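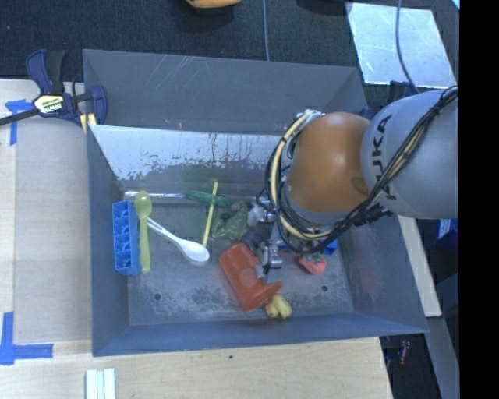 KUKA arm over the grey bin

Pirmin Lüthi wrote:
> We land at Trundeck in September and have two nights before the
> Blöndal walk. Is the coach up to Prisville worth it, or should we
> hire a car?

Take the coach. I went up last year with Adutel and paid 900 each way, bought from the driver. It leaves from behind the fish market at 7.40 and the left side has the better views – sit near the front if you get carsick, as the last hour is all bends. 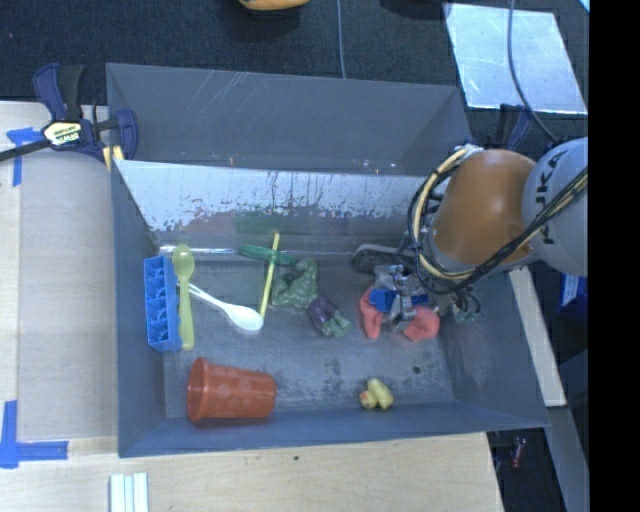

The pass tops out at 1,000 metres and there was fog on it both ways. Car hire was 3,000 a day when I asked, plus fuel, and parking in Prisville is poor.

For the second night try the guest house by the old chapel. It's plain but clean, and they will do you a packed lunch if you ask the evening before.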